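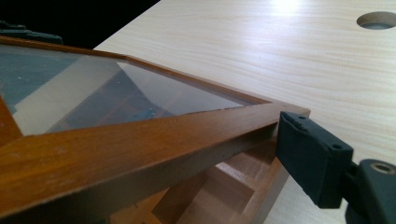

Nerkstead hold on to top spot as Tavares close in

Nerkstead stay first in the women's softball rankings for a ninth week after beating Divance 6-1 on Saturday, although their lead over Tavares has been cut to its smallest margin since the opening month of the season.

Pitcher Dong-geon Ra's side took control in the second inning with three runs from four hits, and added two more in the fifth after a throwing error at third base. Divance got their only run in the sixth, on a sacrifice fly to deep left field.

"We hit well early and then went quiet for a while," said Ra, the Nerkstead head coach. "I'd have liked another run or two in the third, when we left the bases loaded. The defence was good all afternoon and I can't ask for much more than that."

Nerkstead have 244 ranking points. Tavares moved up to second with a 4-3 win away at Stotalen, which took eight innings to settle. The winning run came home on a single up the middle with two out.

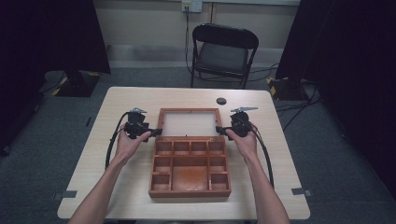
Stotalen drop to fourth

The defeat was Stotalen's second in a row and lets Divance stay third in spite of their own loss. Stotalen led 3-1 going into the sixth inning but gave up two walks and a double, and their bullpen had already been used heavily in the midweek game.

Head coach Mohsin Gondal said he had no complaints about the extra-inning rule, which puts a runner on second base at the start of the eighth.

"It's the same for both teams," he said. "They moved their runner over and we didn't move ours. We've got to bunt better than that."

Gondal expects to have his regular catcher back for the next home game. She has missed four matches with a bruised hand and took part in full batting practice on Thursday evening. Her replacement has thrown out five runners in that time and will probably keep a place in the side as designated player.

Stotalen have still scored more runs than anyone else in the top four, with 60 in all. Tavares have 51 but have allowed fewer against them than any other club in the league. 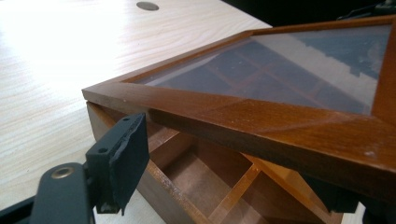

Next fixtures

Nerkstead travel to Tavares next Saturday, with the first pitch at 2pm. A win for the home side would put them top for the first time this season. The two clubs met once in the spring, when Nerkstead won 2-0.

Divance are at home to Stotalen on the same day, starting at 11.30am. The gates open an hour before play at both grounds, and under-16s get in free with a paying adult.

The league takes a week off in July before the play-off places are decided.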